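From: Su-chen Lu
To: handheld-collection list
Subject: Re: [draft 4] Operator rules for handheld gripper sessions

Raffaele Pagano wrote on Tuesday:

> Section 2 says the markers have to stay visible to the head
> camera "at all times." Our operators at Brasteck can't meet
> that. Picking up anything off the floor turns the cube away
> for a moment. Do you want those episodes dropped? We have
> 1,448 in the Pramanik batch and I would guess most of them
> break the rule as written. Also, nothing in the draft covers
> clothing or jewelry. Is that on purpose?

Raffaele,

No, don't drop them. "At all times" was carried over from the bench-top rules and is wrong for floor work. Proposed text is in item 1. The clothing gap was an oversight, see item 2.

For floor tasks I want the start pose written down as well: standing, both grippers in front of the body, marker cubes in view, the object to be handled already on the floor ahead. Sweeping setup with the dustpan and the open carton: 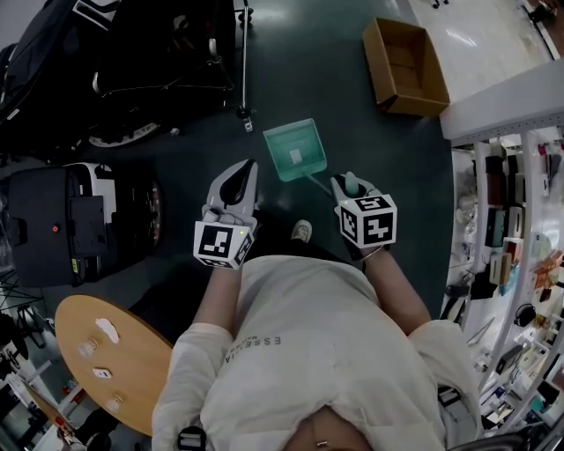
1. Marker visibility

Replace the second sentence of section 2 with: "Both marker cubes shall be in view of the head camera at the start and end of each episode. In between, loss of view of either cube shall not last longer than 200 frames." Losses under that limit are kept and flagged by the Virbridge export script. Longer ones go to manual review and are not deleted by the operator.

2. Clothing and jewelry

New section 2.4. Sleeves stay clear of the cube faces. Straps are fastened so that they can't swing across a marker. Bracelets and watches: I would allow thin ones if they stay on the wrist and don't touch the gripper body. Stisix wants a full ban. Comments, please. Printed lettering on shirts is allowed in the current draft, and I have no strong view on it.

3. Floor area

Section 3 asks for a clear working area but never says what clear means. Suggested wording: "Carts, mobile bases and furniture may stand next to the working area. They shall not be moved during an episode, and wheels with brakes shall have them set." Table tops in view don't need to be cleared unless the task uses them.

4. Existing data

The Pramanik batch can be checked against the new item 1 without recollecting anything. I ran the script on 375 of your episodes and 4 went over the limit. Please run the rest and send me the log file, not the summary.

Objections to the list by the end of April. After that I'll merge items 1 and 3 and leave 2.4 open until the bracelet question is settled.

Su-chen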